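Murance Demo Collection - FAQ for people recording at home

Last updated May 17, 2019

What are we collecting?
Short examples of a person guiding the gripper through a cloth job. Pick up, fold, spread, hand over. The learning system copies what it sees, so what you do is what it gets.

How many do you need from me?
200 per kit. Some people go on to 400, fine, tell us first so we can clear space.

What counts as one example?
One start, one job, one stop. Fingers open at the start, fingers open at the end. Two folds in one go = two jobs, split them.

Do failed grabs count?
Yes. Keep them, mark them F on the sheet. Don't delete. Dropped cloth, missed corner, grabbed two layers by accident - all useful if marked. What we can't use is a failed one marked as good.

How fast should I move?
Normal hand speed, a bit slower near the cloth. If the background smears in a few shots that's OK. If the whole clip smears, redo it.

Does my table have to be plain?
No! Early Dekosby batch was all bare gray desks and the system got lost on anything with a print. Use the tablecloth you have. Flowers, checks, stripes, whatever. Just don't swap it halfway thru a set.

What cloths can I use?
Fleece, towels, T-shirts, napkins. Pilling and lint fine. No sheer stuff, no sequins, nothing bigger than the table.

Where should I grab?
Mix it up. Corners, edges, the middle. Pinching up a bit from the middle is under-represented right now, we have 68 good ones and want a lot more.

Can my curtains or walls be in view?
Yes. Faces, mail and screens no. Check before you upload, we check too but it takes us longer.

Do I need to label anything?
Just the sheet: cloth, job, good or F. The Khương tool does the cutting and time stamps.

The tool says "481" and stops.
Card full. Copy everything off, empty the card, start again. Nothing is lost up to the last finished clip.

How do I know the camera is set right?
Both fingers in the bottom of the view, table filling most of the rest. If you only see one finger the mount has slipped - loosen, turn, tighten, record a test.

Can two people share a kit?
Yes but one sheet each. Put your own code at the top. We had a batch come in with the codes mixed and coudn't sort it.

Can I stop partway thru a set?
Sure. Close the clip you're on, then switch off. Pick up where you left off, same cloth, same table.

Where do I send the kit back?
Clustholm office, label is in the lid. Charger too please.

What does a normal view look like?

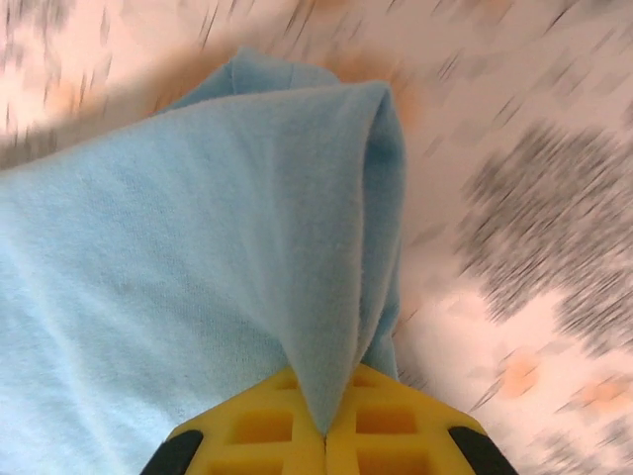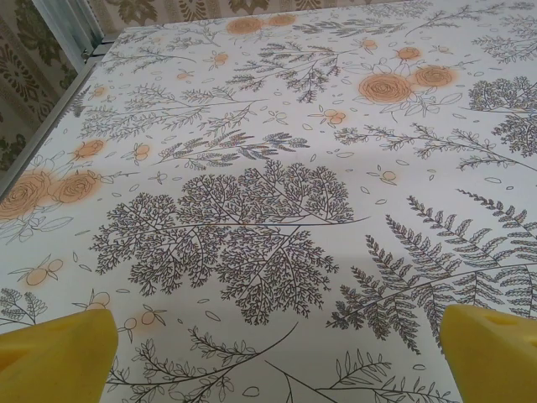
Wrist camera views, same table. First: blue fleece pinched up. Second: fingers open, nothing held.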